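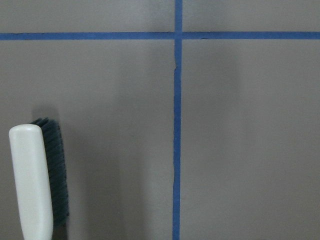
According to Tegwen Llewellyn, the right way to visit a paper mill is to start at the end, with the finished sheets, and walk back to the rags. I had written to her before my trip to Moltton and she repeated it twice in her answer, so I obeyed.

The open day at the Fitzgerald mill was on 9/3/25. It starts at ten, but the bus from the station arrives before that, and there is no café open so early. I waited beside the river with my thermos. The water is a brown colour there, and I asked myself how white paper can come from it. Later I learned that the mill takes its water from a spring on the hill, through a pipe that is 110 years old.

In the finishing room Teresa Foley showed us how she sorts the sheets. She holds each one to the window and puts it on one of two piles. I could not see any fault in the sheets she refused. She let me try with 40 of them, and my piles were quite different from hers. She was kind about it.

After this came the drying loft, which I liked most. The sheets hang over ropes made of cow hair, and the wooden shutters are opened or closed by hand depending on the weather. In January the drying can take 6 days. It smells there a little like a wet dog and a little like bread. I am sorry, I have no better words for it.

The vat is on the ground floor. Liam Dolan made sheets for us and talked very fast, so I lost some of his explanation - something about the shake of the mould, first away from you and then to the side. A visitor asked if he ever gets bored. He said his back does.

The rag room was the last. The cotton comes from a shirt factory and must be cut before it goes to the beater. It was noisy and we stayed only five minutes.

The ticket includes a small notebook with grey covers. The shop takes cards, but the cash box for the tea does not. If you travel by bus, please check the return time, as the afternoon one leaves from the other side of the bridge. I missed it and walked to the next village, where I had a very good pea soup.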